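Stories > Short fiction > The Ferry Money

Last updated February 13, 2019

The Ferry Money

Cherry Mae had 449 in the envelope and the fare was more. Not much more. Enough.

She counted it again on the bench outside the Lostaso office, thumb going dry on the notes. Same. The boat was in already, sat low in the water, men throwing sacks up the ramp. Last one before the storm, the woman at the window said, and then said it again louder to the people behind.

Her mother's voice on the phone that morning. Thin. Come if you can, don't if you cant. Which meant come.

So - who to ask. Not her brother, he'd want to know where the rest went. Not the girls at Drumex, she still owed two of them for the September birthday. She rang Maribeth. Rang off. Rang again.

Eleven years they hadn't spoken, not properly. A nod at funerals. All of it over a sewing machine, if you could belive that, an old Tavier with a sticking pedal that both of them said their aunt had promised them. Cherry Mae had got it in the end. Hadn't sewn a thing on it. It stood under a sheet in the back bedroom and she walked round it to get to the window.

It rang and rang. Rain starting now, fat drops on the envelope, so she put it up her sleeve. 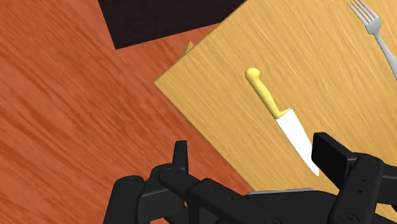 Maribeth said she'd heard about the mother already, she'd heard last night, and why had it taken until now for anyone to ring her. Then she said how much. Just like that. How much are you short.

"200," said Cherry Mae. It was less than that. She didn't know why she said it.

"Stay there."

"The boat goes in 45 minutes."

"I said stay there."

She stayed. Bought nothing. A boy came past selling Saludo biscuits from a tray and she shook her head at him, and then at his sister.

When the tricycle pulled up it had Maribeth in it and a bag, a big one, zipped, and a coat over her arm that was far too warm for anything.

"You're coming?"

"She was good to me," Maribeth said. "Your mother. She was better to me than you were." Already walking, already at the window with her purse open. Two tickets, she told the woman. Two, together, and near the door if there is one.

Cherry Mae picked up the other handle of the bag. It weighed a ton. They went up the ramp sideways, bumping knees, not talking, and the rain came on properly behind them.

5 comments | 45 shares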